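Vekska Household Textile Words, data card

This file set holds words for household textiles as people say them in the Rornow valley and in the town of Kvam. It is a word list, not a dictionary. The meanings are short and the grammar is mostly left out.

Version of December 2002

Contents

words.txt has 1237 entries, one per line. The fields are separated by a tab: headword, place code, meaning in English, source number.
places.txt explains the 14 place codes.
sources.txt lists the notebooks and letters from which the words were taken.

How the words were collected

The first part comes from interviews made in people's homes. Speakers were asked to name things in their own rooms: bedding, curtains, covers, rugs, cloths for the kitchen. The second part, 505 entries, was copied from older notebooks kept in Nindutholm. The spelling there was changed to the one we use, and the old spelling is lost for the letters A to D. I regret this very much.

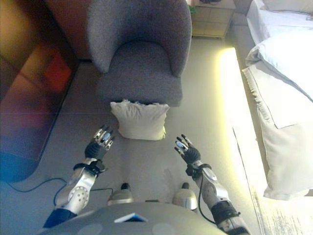

Small white pillow on a light gray carpet, by an armchair. See the entries under "pillow, small".

The words for pillows gave the most trouble. In Kvam one word is used for the pillow of a bed and for the pillow of a chair. In the upper valley these are two words, and a third exists for a pillow given to a child. I kept all of them separate, also when the speaker said they are the same.

Known problems

Place code 9 was used for two villages until May. Lines with a question mark after the code are not checked.
Some plural forms stand as headwords.

Use

You may copy and change the files freely. Please keep sources.txt together with words.txt.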